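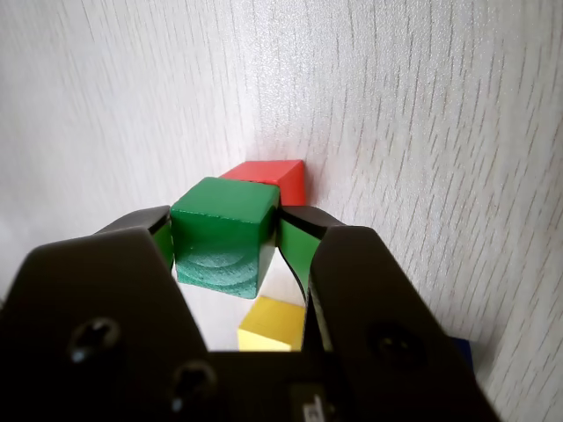

Does your dog really need a brain game?

The Irier puzzle feeder costs more than a month of kibble, and the box promises a "calmer, cleverer companion" after 10 sessions. Cleverer than what, it doesn't say.

I took one home to Praltholm in August and filled it with dried liver. My kelpie cross studied the sliding lids for a moment, then flipped the whole thing over and ate off the floor. By the company's scoring chart, that counts as a fail. I'd have given her full marks.

The trouble with canine IQ claims is what sits behind them. Irier's brochure leans on a survey of 400 owners, all of them customers, who were asked whether their dogs seemed brighter. Most said yes. People who have paid for a thing usually do.

A trainer I spoke to in Skodbridge was kinder. Puzzles slow down a gulper, she said, and a bored dog on a wet afternoon could do worse. But she gets the same result with a muffin tin and eight old tennis balls.

We tried the tin. It kept my dog busy until the kettle boiled, and she went back later to check it for crumbs.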